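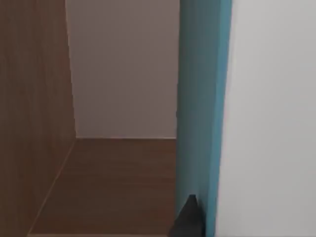 **Garwood library will stay open in the evening from May**

GARWOOD, 2026-04-15. The public library in Garwood will be open until nine in the evening on four days of the week, starting in May. The town council agreed to the change last night after a discussion of almost two hours. Seven members voted in favor and two voted against.

At the moment the library closes at five. For many people who work in Plumard and come home by the late bus, this is too early. In January a group of readers brought a letter to the town hall with 351 signatures, and they asked for longer hours at least in the winter months. The council has now decided to try the new hours for one full year.

"I am very glad, and also a little surprised," said Kanini Rotich, who wrote the letter. "I have lived in this town for six years and I could visit the library only on Saturday. My children know the place much better than I do."

The new hours will be from Monday to Thursday. On Friday and Saturday the library will close at five as before, and on Sunday it stays closed. The children's room will not be open after seven, but families can still borrow children's books at the main desk.

Two new part-time workers will be hired for the evenings. Each of them will work 30 hours per week. The library director, Sieglinde Rathjen, explained to the council that the present team is too small to cover the extra time, and that she did not want to ask her colleagues to do it without more pay. The job notice will be published next week on the door of the library and on the website of the town.

Not all the members were convinced. Heino Krūmiņa, one of the two who voted against, said that the heating of the old building is expensive and that the town has not yet repaired the roof of the school on Pedness Road. He asked that the director bring a report with the number of visitors after six months. This request was accepted by all.

The evening hours will also make room for some new activities. The Portuguese conversation table, which Dalva Meireles has led in the back room of the Assunção bakery, will move to the library on Tuesdays. It is free and no registration is necessary. The chess group has asked for Thursday, but this is not decided yet, as the same room was promised to the sewing course.

There is one more change for the readers. From May it will be possible to keep a book for 36 days in place of four weeks. The fine for late books stays the same. Persons who have an old paper card should exchange it for a plastic one before the end of the summer. The first 500 cards are already at the desk and they cost nothing.

Cremilda Toledo, a retired nurse who reads the newspapers in the library every morning, said that the evening hours will not change much for her. "I go to bed at eight," she said. "But it is good for the young people, and maybe in the morning I will find a free chair."

The next meeting of the council is in two weeks. The roof of the school is the first point on the list.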